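Sudetti Introduces Color-Coded Charging and Power Range for Shared Desks

FASVILLE, 2019-06-16 – Sudetti, a supplier of small electrical accessories for offices and homes, today announced the Emthorpe range of power strips, plug adapters, USB charging adapters and matching cables. The range consists of 49 items and will be available through the company's trade catalog and its Fasville showroom.

Emthorpe is organized by color. Charging adapters are supplied with a cable in the same color family, so that a set which has been separated can be matched again without reading the rating label. Power strips and plug adapters are sold individually and can be combined across colors.

"Most shared desks have one strip, several chargers and no record of which cable belongs to which block," said Glenys Pilkington, product manager at Sudetti. "We had labels on the earlier range. People peeled them off, or they wore away. The color is in the part itself, so it stays there."

Product overview

The opening selection includes:

Power strips in orange and lilac
Plug adapters in teal
Cube-shaped USB charging adapters in mint green, with the port on the top face
Charging cables with a sleeve at the connector end, in a darker shade than the cord
Coiled cable in pale peach

The cube adapter was revised after a desk trial held in February at the offices of Cordeiro, a design practice with 128 workstations. Participants asked for a body that could be gripped by its sides while the cable remained plugged in. The port was moved toward one edge of the top face as a result, and the connector housing was made slimmer.

Strips, adapters and cables in mixed colors, followed by the mint green cube adapter with its cable connected:

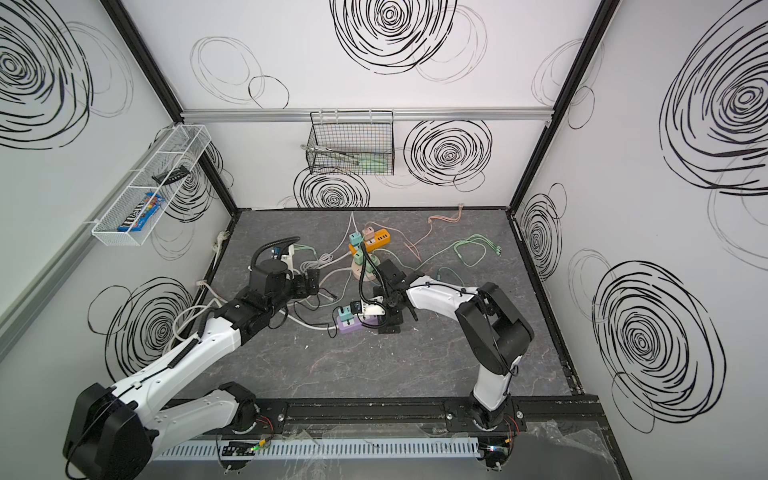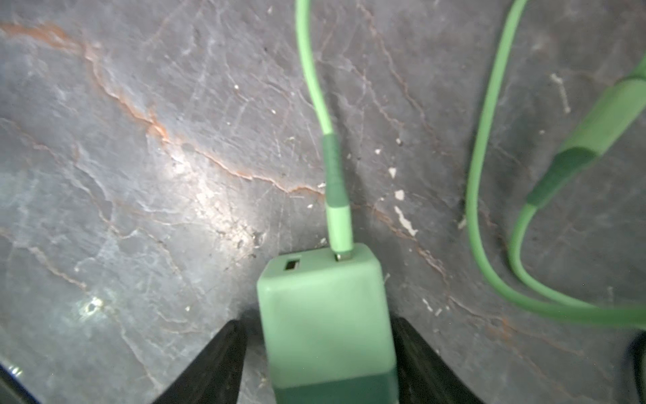
Cable management

Each Emthorpe package includes a printed card with recommendations for arranging a shared power point. Sudetti advises customers to place the strip first, then the adapters, and to connect cables last. Cables longer than needed should be gathered in loose loops and kept clear of walkways. Tight winding around an adapter body is not recommended – it places strain on the cord where it enters the sleeve.

Power strips should be connected directly to a wall outlet and should not be plugged into one another. The total load on a strip must remain within the rating printed on its underside.

"The arrangement card was tested together with the products," said Adelino Correia, who led the Cordeiro trial. "We asked people to clear a desk, put everything back and find the charger for their own phone. Where two greens were close in shade, they looked at the sleeve, and we kept the darker sleeve for that reason."

Availability

Trade orders for Emthorpe open today. Items are packed individually in cardboard sleeves, and replacement cables can be ordered separately in every color. Existing trade customers will receive the updated catalog with their next delivery. The range is also on display at the Sudetti showroom, 508 Mill Street, Fasville, where color samples may be borrowed for up to two weeks.

About Sudetti

Sudetti supplies power and charging accessories to offices, schools and retailers. The company employs 92 people and is based in Fasville.

Press inquiries: Glenys Pilkington, Sudetti, Fasville. Product samples and dimension sheets are available to trade publications on request.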